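Robots still can't be trusted with the lid

DRASVILLE, October. Anyone hoping a machine will put the groceries away this winter should keep their own hands free. After 683 attempts at household and stockroom chores, Costby's automation team says its best system is now good at wiping counters and fair at folding towels. Jars remain a sore point.
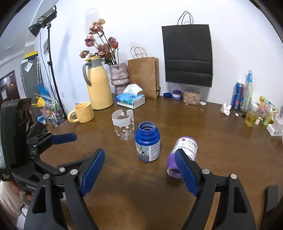 An open blue jar between gripper fingers on a table of everyday clutter.

"Put one jar on a bare bench and we look like geniuses," said Aleksi Hakala, who runs the team. "Add a tissue box and a vase and we look like a company asking for more money."

Costby is asking for more money. It wants to spend it on training with two-fingered grippers on crowded tables, where the thing you want is usually next to four things you don't. Hakala puts a jar-and-lid success rate of 100 percent "a good way off" and declined to say how good a way.

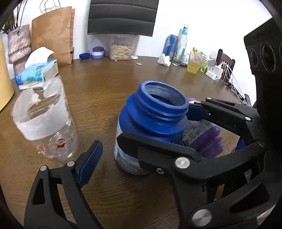 Winer, the hardware chain, has agreed to try the system on shelf tidying at its Pearce Street store, starting on a Wednesday, its quietest day. The machine will be given some 200 items to straighten. Store staff have been asked not to help it, and at least one has asked whether it will be returning the favor.

Costby's wiping software goes on sale in the spring. Jars are not included.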